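Let the Counter Be a Counter

I'm tired of kitchens that hide everything! My toaster lived in a cupboard for 8 years, and I made toast maybe twice a month. Then I moved it out next to the kettle, and breakfast got fun again.

Jade Beaudoin and I argue over this constantly (she wants bare stone, end to end), but I say line your things up at the back, keep the middle open, and enjoy the sight of them.
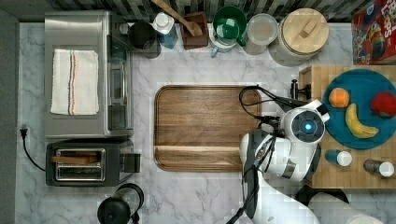

Toaster, kettle and toaster oven on the left, walnut-grained tray in the middle.

A tray is my favorite part of the whole idea. Load it up with mugs and jam, carry it off, bring it back. And fold a nice striped towel where you can see it, for heaven's sake!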